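Reading Cube Colors from a Gripper Camera
Student project report, Zuleddale, July

The goal of our project was a small program that finds a puzzle cube on a table and reads the stickers on one face. We named the program Levow. It gets its pictures from the camera on the hand-held gripper and must decide two things: is there a cube, and which color is each of the nine stickers. Green, yellow and white are the hard ones, because under room light they come close to each other. 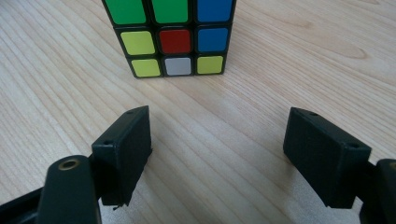 Why did we not train a network for the colors?
We had only 206 labeled pictures, and a simple rule in the HSV color space was easier to check and to correct.

The first version took the mean color of each sticker. Glossy stickers gave bad values, so we changed to the median, and we ignore the brightest 25 percent of the pixels. After this change Levow made 6 wrong readings in the whole set — all of them white against yellow.

The second problem was false detections. The early detector, which we called Girard, looked for dark straight edges and sometimes accepted a finger pad as a cube.
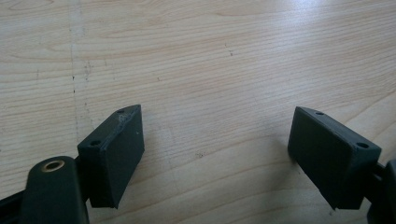 We solved this with a fixed mask over the fingers and a rule that a grid of three by three cells must be found. The check takes around 300 milliseconds on the old laptop, and this is too slow for live use. The next version, Minden, will search only in the area between the fingers and above them.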